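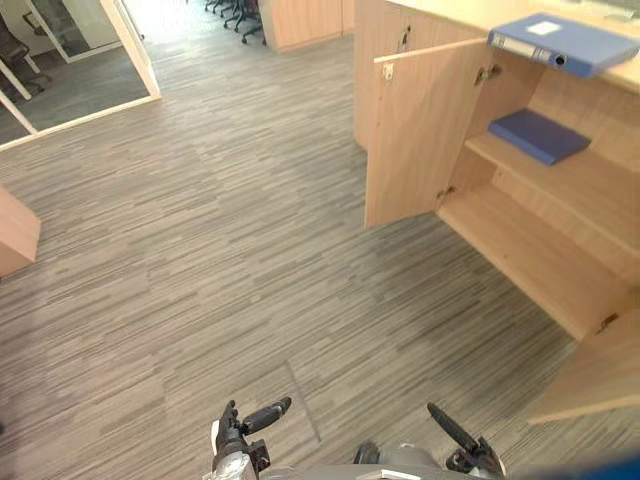 Two blue binders, one on top of the cabinet and one on the shelf inside, in the offices of Gavalas.

The accounting firm Gavalas has started to use a robot for the filing of its paper archive, a job which until May was shared between the office employees. The robot, supplied by Trisier, opens the low cabinets, takes out the binders and puts them back on their shelf. The firm keeps 945 binders on one floor, and by law many of them must stay on paper.

Efthymia Triantafyllou, who has managed the archive for many years, now prepares the list of binders in the morning and checks the work at 3 in the afternoon. "Before, I was walking with binders in my arms the whole day," she said. "Now I have time to answer the clients, but I had to learn how to write a list that a machine understands. This took me longer than I expected."

The change was not welcomed by everybody. Four employees who did the filing as part of their day were moved to client service, and two of them asked for extra training, which the firm has agreed to pay. Gavalas says that no job was cut and that salaries stay the same. Some colleagues also complained that the robot is slow with the cabinet doors - a person is still faster when a binder is needed at once, so urgent requests are done by hand.

The trial will continue until the end of the year. After that the firm will decide if the robot will also work in its second office, where 4000 more folders are waiting to be sorted.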